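In defence of the plain basket

by Kaisu Tikkanen

When I moved to Killham I brought 14 boxes with me, and most of them were full of smaller boxes. I had tins, drawer inserts, cloth bags with labels, and a set of stacking cubes which I bought because a magazine told me to. It took me some years to understand that I was not tidying my things. I was only giving them more rooms to hide in.

My opinion now is simple, and my friend Hilkka Niskanen disagrees with it strongly. I think that a home needs very few containers, and that these should be open baskets with holes in the walls. Hilkka prefers lids. She says that a lid keeps the dust away and the eye calm, and I must admit that her cupboards look very fine. But last August she bought a third pair of kitchen scissors, and the first two pairs were at home under a lid.

A closed box asks you to remember. With an open basket you look into it and you see your scissors, your string, the battery that perhaps works. If it becomes too full, you notice this every time you pass the table – and sooner or later you are ashamed and take something out.

I also like that such a basket has no profession. Mine has held onions, then wool, then the post. A cutlery tray can be a cutlery tray and little else.
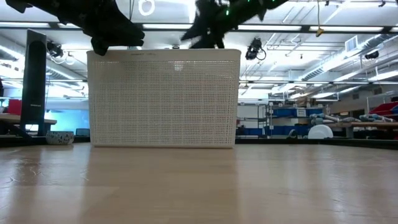 Should a basket be bought before the sorting or after it? After it, when you know what you are keeping and how much space it needs.

The shops would prefer the other order, of course, and I understand them. For my own part I gave the stacking cubes to a neighbour, who was pleased. Hilkka still has her lids, and we have agreed to speak of other matters at coffee.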